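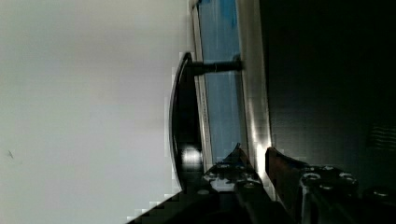 11/10/23. Season opener at Prultdale, lost 71-65. I kept the scorebook at the end of the table because Aishwarya Gowda had the clock and didn't want both jobs. We were up 441 career points to nothing on paper, meaning Thomas has 441 and their whole starting five is new, and it made no difference. I put the chili in at a low heat when I got home and have been sitting in the kitchen with the book open, looking up now and then at the black curved handle on the appliance door and the bluish glass behind it. I want to get the game down before I go to bed.

First quarter we were fine. Thomas hit two threes from the left corner and Rasmus Paulauskas had the boards to himself. 19-12 us. Prultdale was playing a 2-3 zone and leaving the corners open, same as they did in the summer league, and I thought they would stay in it all night.

They came out of it to start the second. Man to man, picking up at half court. Our guards had not seen it in practice this week and it showed. Three turnovers in a row, all on the same pass to the wing. Coach called time at 5:40 and moved Rasmus to the high post so there was somewhere to go with the ball. It helped some. 33-31 us at the half.

Third quarter was the game. Rasmus picked up his third foul on a screen at 6:15, then his fourth reaching over the back a minute later. I had to hold up four fingers and the home side started in on him. He sat the rest of the quarter. Without him we had no one over six-two on the floor and they scored on put-backs until the horn. 54-46 them.

There was a dispute in there too. The home book had Thomas with three fouls and I had him with two. The referee came over, and we went through it line by line. They had given him one that belonged to number 14. Aishwarya remembered the call and said so, and the other scorer fixed it. He was decent about it. The home book is the official one, so if they had dug in I could not have done much.

Fourth quarter we got it to three with under two minutes left, 66-63. Thomas drove and kicked it to the right corner, open look, in and out. They got the rebound and we had to foul. They made five of six from the line. We got one more basket when it was already over.

Thomas had 24. Rasmus had 11 and nine rebounds in maybe 20 minutes. We were 8 for 19 on free throws, and we lost by 6.

Attendance was given as 1,072, which I believe. Their gym was full to the top on the home side. We brought two buses. Last year's opener drew about 700.

The drive back was slow past Fletport with the lane closed. I rode with Aishwarya. She thinks Coach should start the younger guard and bring the senior off the bench until he settles down. I think he'll give it two more games. We did not talk much after that. She had the Cenammont score on her phone, and they won by 30, with everybody back from last year. We don't see them until December.

Things to do: new pencils, the red one is down to nothing. Copy tonight's totals onto the season sheet. Ask Coach if he wants deflections kept again. Tell Rasmus's dad the rebound count, since he asked me for it in the parking lot and I hadn't added it up.

Practice is at nine tomorrow. Free throws, I would guess.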